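To: gripper-bench list
From: Vaughan Mahuika
Date: January 29, 2026
Subject: Re: [gripper-bench] Prandico fingers vs. the old Tanguy set

Angus Tautahi wrote:
> The Prandico rep sent me their sheet again. They claim 1084 cup
> picks without a drop, and they say the long flat fingers are a
> straight swap for the Tanguy ones. At 3699 for the pair with the
> body I'd like to believe it. Has anyone on the list run them on
> thin-walled stuff yet? I don't want to be the one who finds out.
> Also, does the Umance controller still need the old firmware?

Angus,

I've had the pair for a week and I'm not ready to believe the sheet. 1084 picks of what? If it was the same cup in the same spot, set down by the same fixture, then all they tested was repeatability, and we could have done that with the fingers we already own. I asked the rep which cup and whether it had a lid on. He sent me the same sheet.

What I'm doing instead is dull. One paper-style coffee cup, lid on, nothing in it, white table, two arms. Fifty tries with the long white fingers, then 50 with the Tanguy set, moving the cup between tries and writing down every crushed rim. Grip force stays at 60 percent of whatever the Umance calls full scale — a number I don't trust either, but at least it will be the same wrong number for both sets.
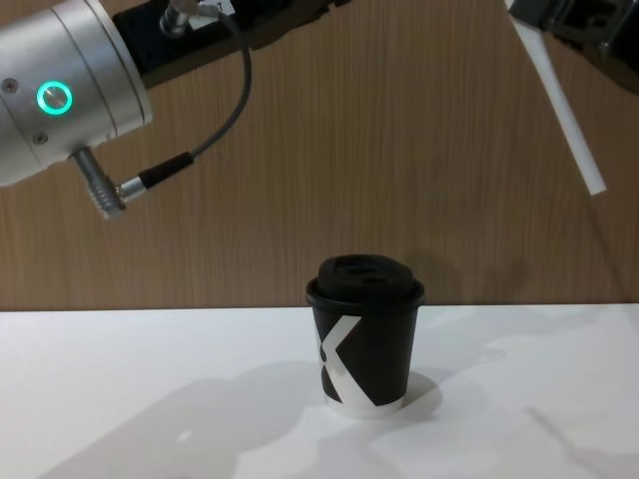
Meron Tekleab wrote back off-list that a cup with a lid is too kind a test, that the lid stiffens the rim and any finger will look good on it, and that I should run the whole thing again bare. She may be right. I'd rather finish this round first, or I'll have two half-tests and no answer.

My own worry is length. A long flat finger gives you reach, but every bit of play at the body gets bigger by the time it reaches the tip. The sheet gives one figure for stiffness and doesn't say where along the finger they measured it. Rangi asked them about that in December and as far as I know he's still waiting.

On the controller: yes, I'm still on the old firmware. The new one loaded fine and then forgot my force limits at each restart, so I went back. Fletcher says his is okay. Same part number as mine, so make of that what you will.

I wouldn't order yet. If Trurkora will do a loan pair, ask for that, and get it in writing that crushed cups and a bent finger don't count as damage. I'll post the raw log when both sets are through, including the tries where I set something up wrong.

Vaughan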